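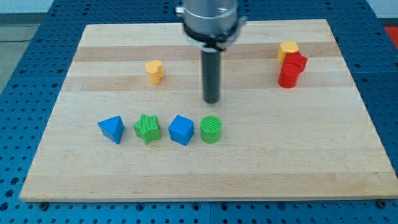

The Larkitz tabletop arm with the rod tool fitted, over the maple work board and the colored shape blocks.

Setting Up and Running the Larkitz Block Kit

This guide is issued by Tendby for schools, training centers and laboratories that have received the Larkitz block kit. It covers mounting the board, fitting the rod, teaching the board height and running the first pushing exercise. The arm itself must already be installed and tested according to its own manual. Please read all of the steps before switching on the power.

What the kit contains

The kit consists of one wooden work board, the mounting bolts, one black rod tool, a set of shape blocks in blue, green, red and yellow, and a printed card with the access code for the exercise files. Spare blocks may be ordered singly or by color. The list price is $2,830 without the perforated table and $3,196 with it. Both prices include 65 days of support by telephone.

Step 1. Mount the board

Place the board on the table with the long strips of wood running from left to right as seen from the operator's position. Line up the front edge with a row of holes. Insert the bolts by hand and check that the board lies flat before tightening. Do not use washers under the board. They raise one side and cause the rod to drag.

Step 2. Fit the rod

Put the arm in its service position and switch off the drive power. Slide the rod into the wrist housing until it stops, then close the collar. Pull down on the rod with moderate force. If it moves, open the collar, wipe the upper end of the rod with a dry cloth and fit it again.

Step 3. Teach the board height

Restore drive power and select Manual, Slow. Lower the rod at the center of the bare board until a single sheet of office paper can just be drawn out from under the tip. Save this point as BOARD_ZERO. Repeat at each corner. If any corner differs from the center by more than 2 mm, return to Step 1.

Then raise the rod clear of the tallest block and save the position as TRAVEL. All sideways movement between exercises must take place at this height.

Step 4. Set out the blocks

Any layout may be used, provided the same layout is entered in the exercise file. For the first run we recommend an open row near the operator, with bare wood between neighboring blocks. Blocks may also be grouped toward the back of the board. A tight group makes a harder exercise, as pushing one block will usually disturb the next.

Step 5. Run the pushing exercise

Load the file PUSH_A and choose a target block by color and shape. The cylinder is the best choice for beginners, as it has no corners to catch. Start the program at low speed and keep one hand at the stop button throughout. The star and the heart tend to turn when pushed off center and should be left for later sessions.

Known limits

Hortensia Núñez of the Braden training center tested the kit over one term and reported two points that buyers should consider. The rod pushes only and cannot lift, so stacking exercises require a separate tool. The exercise files are supplied in English and Spanish; the Châu edition, with further languages, is sold separately.

Care and storage

Wipe the board with a slightly damp cloth and dry it at once. Do not sand or varnish it. Remove the rod before the arm is moved or covered.

Technical questions should be sent to Gervasio Arancibia at the Tendby support desk. Orders and returns are handled by Violeta Daza. Please quote the serial number printed on the access card.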